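Open day at Besis: a Wednesday visit

I went to the open day at Besis with small expectations. I live only 15 minutes away by bus, and I passed the building many times without knowing what is inside. On Wednesday the doors were open from 9 in the morning, so I took half a day free and went.

Arriving

At the entrance they gave me a paper badge with number 278 and a small map. The visit went in groups, and my group was late because the group before us asked so many questions. We waited in the corridor, where there was coffee and a dry cake. The coffee was good.

The Sampaio hall

The first stop was the big hall, which they call Sampaio. It is loud and rather cold, so bring a sweater. Our guide explained how the building was divided after the company Bumstead moved out, and which walls are new. I did not understand all of it, but the people with me were nodding. For me this part was too long — 37 minutes standing on a concrete floor.

The Purine room

After the hall we went upstairs to a room with the name Purine. I liked this one the most. It is quiet, with a plain light gray wall, and the work happens on two white tables pushed together. What surprised me was how ordinary the things are. I expected special equipment, and I found a kitchen sponge, a blue boxing glove and a bottle of Heinz ketchup. The ketchup stands behind a pale green bowl with small orange balls. One child in our group wanted to take a ball, and her father had to hold her hand until we left.

On the front table there is a cork board in a reddish-brown wooden frame, with a light green note pinned on it. I have nearly the same board at home in my kitchen, but mine is full of old receipts. Theirs is much more tidy, and I felt a little ashamed. 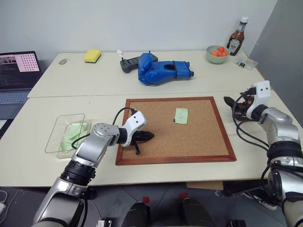 Practical information

The entrance is free and you do not need to reserve. The elevator was working, but it is narrow, so with a big stroller it is better to ask at the desk. There is no place to eat inside, only the coffee in the corridor. The next open day is planned for January, and I would come in the morning, when the groups are smaller.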